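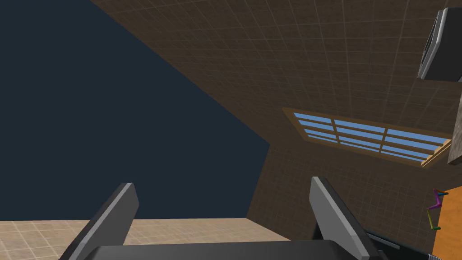

Club Riders' Help Pages
Section: Competition rules and results

Points carried over after a mid-season change of club

Posted by: hillsection_sec

I act as secretary to a small road cycling club which enters riders in the Fimesach Regional Series. One of our members joined us in May, having ridden the opening rounds of the series for Predari Wheelers. The transfer was accepted by the series office and the rider has since started every round in our colours.

When the July standings were published, the rider appeared twice. The first line, under Predari, shows 1,146 points. The second, under our own club, shows only the points gained since the transfer. Neither line on its own places the rider high enough for a protected start position in the final stage race, although the two taken together would do so comfortably.

I have read the series handbook and find it unclear. The section on individual rankings states that points "belong to the rider". The section on team rankings states that points "remain with the club for which they were scored". I should be grateful for guidance on the following matters. Should the individual total be combined? If so, do the earlier points also count towards our team score? Is there a closing date for asking for a correction? The rider holds the same licence number as before, and there has been no break in membership.

3 replies

Posted by: Viserell_Results_Desk

The two passages quoted above deal with separate competitions and do not conflict. It may assist other clubs if the position is set out in full.

Individual ranking. A rider who changes club during the season keeps all points already scored, provided that the transfer was approved before the rider's first start for the new club. The published table should therefore carry a single line, showing the combined total against the current club. A double entry generally arises when the new club registers the member as a new rider instead of requesting a transfer of the existing record. The results system then creates a second profile, even where the licence number is identical.

Team ranking. Points scored before the transfer stay with the former club for the remainder of the season. In the present case the 1,146 points will continue to count for Predari in the team table, and your club will be credited only with the points scored from the transfer onwards. The individual and team tables will accordingly show different figures for the same rider. This is correct and does not need to be queried.

Requesting a correction. The club secretary should write to the series office, quoting the licence number, the names of both clubs and the date on the transfer approval. A copy of the approval should be attached. The request must come from the club; requests from riders are returned. Please do not enter the rider for any further round until the two profiles have been merged, unless the entry would otherwise be lost, in which case the entry should be made under the older profile.

Closing date. Corrections to the individual ranking are accepted until noon on the day before the start list for the final stage race is issued. After that time the table may still be amended for the record, but protected start positions are not reallocated. Last season a rider with 2,440 points was placed in the open group for this reason, and the appeal was refused.

One further point should be checked. Points from the Baumgartner Hill Climb are held in a separate table until the organiser's report has been received. If your member rode that event, the combined total may at first appear lower than expected.

Posted by: wheelsucker_north

Our club had the same thing and it was put right in the end. We sent two emails and then telephoned. I would suggest telephoning first. I believe you also have to pay a fee but I am not certain of this.

In my opinion the team points ought to move with the rider, as the new club is paying the entry fees, but I understand that is not the rule.

Posted by: track_and_road_registrar

I would add to the reply from the results desk, and correct the reply which follows it on one matter. There is no fee for merging two profiles. A fee is charged only for a formal appeal, and a request for correction is not an appeal unless it has first been refused in writing.

Secretaries should also be aware of the limit on counting results. Only a rider's best 6 results are included in the individual total. When two profiles are merged, the system selects the best results from both, so the new total is not always the sum of the two lines. One of our own riders expected to be credited with 3,851 points after a merger and received fewer, as several lower placings dropped out of the calculation. It is advisable to work out the figure by hand before telling the rider where he or she is likely to stand.

The handbook wording has caused difficulty in previous seasons. Clubs wishing to see it changed may submit a proposal in the winter, using the form at the back of the handbook. The proposal requires the support of a second club.

Reply from hillsection_sec

I am obliged to all who responded. Our records show that the rider was entered on the new member form, which would account for the second profile. The request for correction has been sent to the series office with a copy of the approval. The rider did take part in the Baumgartner event, and I shall check that table separately.

This thread is open to further replies from registered clubs.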